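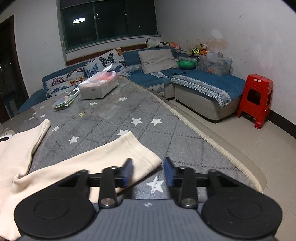

3.2 Family viewing and the talking-animal film

The second part of the study looked at how parents and children watch live-action films in which animals speak. We chose this group of films for a practical reason. They are usually sold as films for all ages, and earlier work on family viewing has mostly dealt with full animation. A talking dog in a real kitchen asks something different of the viewer than a drawn dog in a drawn kitchen, and we wanted to know whether adults and children respond to that difference in the same way.

Families were recruited through two public libraries in Trodberg and one in Painemal. Each family was lent a disc and asked to watch the film at home, at whatever time they would normally watch one, and to fill out a short response sheet within a day. No researcher was present. Ikhsan Tarigan and Ludivine Lefèvre wrote the sheet after a small trial in February, when it became clear that parents were skipping any question that ran longer than a line. The final sheet fit on one page, with a space at the bottom for the child to write or dictate a favorite moment.

We received 843 completed sheets. Sheets that named no favorite moment were kept in the analysis of overall enjoyment but left out of the coding described below.

3.3 Coding of favorite moments

Favorite moments were sorted by Danang Mandagi and Oi-ling Kan, working separately. The coding scheme had five categories: the discovery scene, in which a human character first learns that the animal can talk; physical comedy; chase or rescue; an exchange between animals with no human present; and the ending. Anything else went into a general group. When a family described two moments, only the first was used. Disagreements were settled by discussion, and the hardest cases were those in which the discovery scene was also played for physical comedy, such as a father who backs into a hedge when the cat asks him for the time.

Figure 2. A hand-held gripper over a table with a round appliance and a folded cloth. 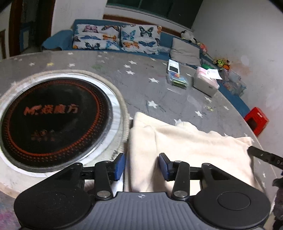

The discovery scene was the category parents chose most often. Children chose it less often and were more likely to pick physical comedy or a chase. This held for the two libraries in Trodberg and for Painemal, although the gap was smaller in Painemal, where the children were on average a little older. Parents who chose the discovery scene tended to write more about it than about any other kind of moment. Several mentioned similar scenes in other films without being asked to. One mother wrote that she "waits for that part every time" and is let down when a film opens with everyone already knowing.

Children's comments were shorter and more concrete. They named the object that fell, the food that was stolen, or the line that was said. Few of them referred to the voice of the animal. Parents did so frequently, and often named the actor, even where the sheet gave them no reason to. Recognizing a voice seems to be part of the pleasure for adults, and it may explain why a dry or sarcastic delivery was praised by parents and hardly noticed by children under eight.

Villains drew little comment from either group. Where they did come up, parents were likely to call them the funniest part of the film, while children called them loud or scary. Danang Krishnan has suggested that villain scenes are written mainly with the adult in mind, as they depend on a kind of overacting that younger viewers take at face value. Our sheets are consistent with that view but were not designed to test it.

Two limits should be noted. First, parents filled out most of the sheets by hand, including the child's section, and some of the wording is plainly theirs. Second, families chose their film from a short list, so those who already liked a title may have picked it again. The Jindgate survey of cinema audiences, which we return to in Section 4, avoids the second problem by asking about a film the respondent has just seen for the first time, but it did not include children under ten.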